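Stop Screwing Things to the Tables

By Wyn Hughes
November 7, 2019

The long tables at the Workton hall were sold to the town as tables for everyone. The sewing group uses them, the tax help people use them, and on some evenings they get pushed together for supper. I think that was a good purchase and I said so at the time.

My complaint is with what has been done to them since. In October I found a pencil sharpener screwed into one, a vise bolted through another, and a row of holes where a lamp used to be. Each of these was useful to somebody. Each also took a piece of table away from the next person, and the holes stay after the lamp is gone. Replacing one top costs $780. We have already paid that once.

Marin Begović, who runs the Clukton hall, told me I was being fussy and that a work table is supposed to get beaten up. I agree about scratches, paint and glue. A bolt through the middle is different. You can't spread a quilt over a vise, and you can't eat next to one very comfortably either.

I would like a plain rule: if it can't come off without a screwdriver, it doesn't go on. People who need a fixed tool for months at a time should ask for a bench of their own, and the hall should give them one. There is room along the back wall for six.

For everything else, a shared table needs a way to hold things still for a few hours and then let go. Clamps do this well and they are cheap. The dark green plastic one at the right side of this table, near the gray partition, holds at the base and leaves most of the wood open. I would put a box of them in every hall and take the drill home.

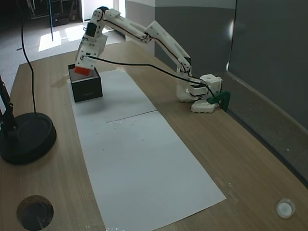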